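Balon Learns to Shop: Our Spring Project Report

When our team signed up for the project course, we had three ideas on the whiteboard, and two of them involved cooking. We are glad now that we went with the third. Teaching a humanoid to pick out groceries sounded like the easy one at the time, and it kept us busy from the first week of the term until the Friday before the open lab, with plenty of late evenings in between and more soda bottles than any of us ever want to see again.

The project is called Balon, and so is our robot, because we started out calling the robot by the project name and never managed to stop. The goal we wrote in our proposal was simple enough: given a short shopping list, Balon should walk up to a stocked shelf with a basket in its left hand, find the items, take them with its right hand and put them in the basket without knocking over the neighbors. We left out paying and bagging, and we left out anything behind a refrigerator door, which our advisor said was wise of us.

How we set it up

The practice store is in the Handisby building, on the ground floor, and we shared it with two other teams. Getting a time slot was half the battle (if you take this course next year, please book early, and book the mornings, when the place is quiet). The shelves are regular store shelves with price rails along the front. We stocked them with drinks and snacks, mostly plastic bottles, along with some cans and some boxes of cookies, so that Balon would have to deal with round things, thin things and square things in the same run.

We did the learning part from demonstrations. One of us would steer Balon's arms through a pick while the computer recorded the camera views and the joint positions, and later the model was trained to copy what we had done. By the end of March we had recorded 1,081 demonstrations, and by the end of the term we had 1,979. Not all of them were good. We kept a shared sheet with notes on each one, and reading it now is a little embarrassing, since a lot of the early notes just say "too fast" or "arm in the way again."

Our training code was built on top of Nistum, the software package the lab uses for all its arm projects. It has a steep first week, but after that it saved us a great deal of work, and we would happily use it again. 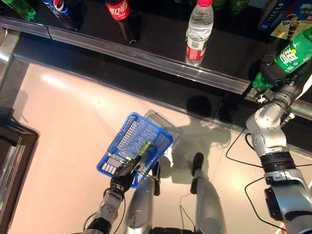
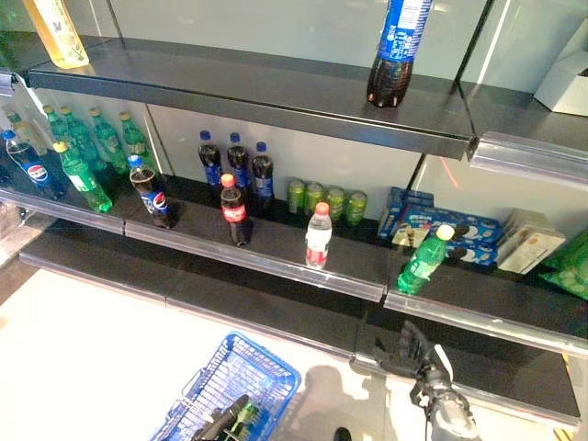
Balon at the practice shelves with the blue basket

Written by the Balon student team
Project course, spring term

What was hard

We expected the hand to be the hard part, and it did give us trouble, but the basket gave us more. A basket held by its handle swings. It also gets in front of things. In our first recordings we carried it wherever it felt natural, and the model had a very hard time working out which basket position went with which pick. In the end we agreed on a rule that everybody had to follow: basket low and to the left, right arm free to move, and no shifting the basket while the right hand was closing on something. It felt stiff to steer that way, but the results got better within a week.

Shadows were the second surprise. The lights in the practice store are bright and they come from behind the robot, so Balon throws a big shadow on the floor and the shelf base when it steps up close. Our first model was trained mostly on recordings from one standing spot, and when we moved the robot over a bit, it got confused and reached short. We went back and recorded 300 new demonstrations from different spots along the shelf, and that made more difference than any of the clever changes we tried in the code - and we tried quite a few.

Then there were the bottles themselves. A bottle standing upright is a friendly thing to grab. One that leans or has tipped over is much less friendly, and we had plenty of both. At first we would stop the recording and stand everything up again. Later on, one of our teammates pointed out that shelves in real stores are never that neat, and that we should leave the fallen ones where they were and learn to pick them too. That was a long discussion, with pizza, and we are thankful for it.

Cans were a different story again. The fingers have to close gently but not too gently, and the shiny metal is slippery for our hand. We never got cans as reliable as bottles. The best grip we found was a low one, well under the rim, with the wrist turned in a little.

How it went

For the final test we gave Balon 12 shopping lists it had not been trained on. It finished nine of them completely. In two of the others it got everything except a can, and in the last one it picked a cola from the wrong brand, put it in the basket very carefully, and went on with the list. We counted that one as a miss, although there was some arguing about it.

It is slow. A person could do the whole list in the time Balon needs for one bottle. We had hoped to work on speed in the last two weeks, but we spent them on the standing-spot problem instead, and we still think that was the right choice.

What we would like to do next

Two of us are staying on over the summer to work with the Sutanto team, who have been building a program that turns a handwritten list into item names. Putting the two projects together has been on everybody's mind since the first demo day. We would also like to try boxes lying flat in a stack, which we only got to at the very end, and taking something from the back row with other bottles standing in front of it.

The recordings and our note sheet are on the course drive for whoever wants them. Please read the tab called "basket rules" before you add any new ones, and charge the robot before you leave for the day.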